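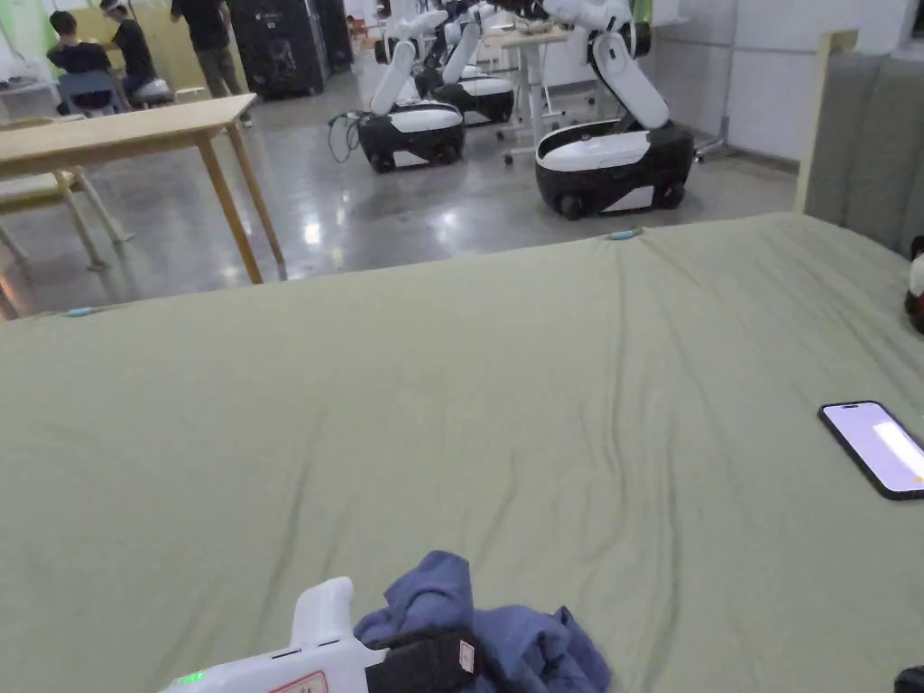

Erlinda Quiambao

Fitted sheet

A fitted sheet is the bottom sheet on a bed, the one with elastic sewn into the corners or all the way around the hem. I've been writing up household linens for a while now and this is the entry people write to me about the most, mainly to complain about folding (I get it!).

Before elastic, everybody used two flat sheets and tucked the lower one under the mattress. My grandmother in Nirnport did it that way her whole life and her corners were sharper than anything I've ever managed. You fold the side up at an angle, tuck what hangs, then drop the rest and tuck that too. People call it a hospital corner.

Pocket depth is the measurement that matters when you shop. It's the height of mattress the sheet can wrap around, and a topper adds to it, so measure with the topper on. A pocket that's too shallow pops off at night, and one that's too deep gives you wrinkles - I'd still take the wrinkles. Sheet clips or straps help if the elastic is getting tired. Green and teal ones are easy to find again in the laundry, by the way.

As for fabric, percale is crisp and cool, sateen is smoother and a bit heavier, and jersey feels like a T-shirt and stretches like one. I have 2 percale sets from a little shop in Grenside and they've been washed so often they feel like handkerchiefs.

Folding: put a hand in each of two corners, tuck one inside the other, do the same with the other pair, lay it flat and fold it in thirds. Or roll it up and close the closet door, like my sister does.

See also: flat sheet, mattress pad, pillowcase

Last edited 19 June 2018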